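Arton Home Tasks Programme
Minutes of the Safety and Faults Meeting
Friday, August 2, 2019

Present: Gunhild Ásgeirsdóttir (Chair), Géza Boros, Liên Lý, Lavanya Arumugam
Apologies: Hooman Vahidi
Minutes: Lavanya Arumugam

1. Previous minutes
The minutes of the previous meeting were accepted without change. The item on spare pivot pins was carried over.

2. Fault report: gripper failing to release
Mr. Boros spoke to his written report on the bedroom sorting task, in which small accessories are picked up from a quilted bedspread and placed in a wicker basket. During the morning session one gripper closed on a hair clip and did not open when the operator let go of the handle. The operator pulled the clip out by hand while the jaws were still under load. The jaws then closed on the tip of her finger. The skin was not broken and she returned to work after lunch.
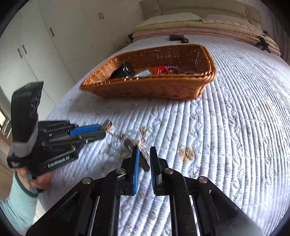

Ms. Lý asked whether the fault was confined to one unit. Mr. Boros replied that 2 units had shown the same behaviour since the Zondach update was installed, and that the older units had not. He believed the update was the likely cause but could not rule out fibres from the bedspread working their way into the linkage. The unit has been tagged and locked in the Mushi cupboard.

The Chair noted that the session log was stopped 10 minutes after the injury. The written procedure requires it to be stopped at once. Mr. Boros accepted this and said the procedure had not been posted in the room.

3. Damage to task items
Ms. Arumugam reported that a beaded chain had been caught in a linkage during the same session and had broken. Beads were found on the floor beside the bed and presented a slipping hazard until they were swept up. She asked that chains and strings of beads be withdrawn from the task for the time being.

Ms. Lý was opposed. The records under the Cleltitz agreement are to include thin and tangled items, and 3,000 recordings are due by the end of October. After discussion it was agreed that chains may stay in the task if the operator inspects the linkages after every run. 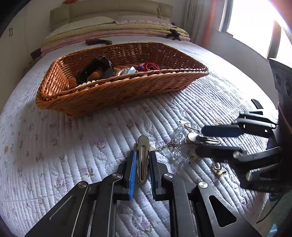 4. Cables
The Chair reminded members that cables are to be kept clear of the walking space next to the bed. Mr. Boros will price floor covers and bring the figures to the next meeting.

5. Decisions
Moved by Ms. Lý, seconded by Mr. Boros:
That no operator put a hand between the jaws of a gripper unless the power is off.
Carried.

Moved by Ms. Arumugam, seconded by Ms. Lý:
That the Zondach update be removed from all units, and that each unit be run for 24 hours on the test bench before it goes back into use.
Carried.

6. Actions
Mr. Boros: remove the update; open the tagged unit and check for fibres.
Ms. Lý: advise the client of a possible delay.
Ms. Arumugam: complete the injury form and post the stop procedure on the inside of the door.
Mr. Vahidi: review operator training records.

The next meeting will be called by the Chair once the bench results are in.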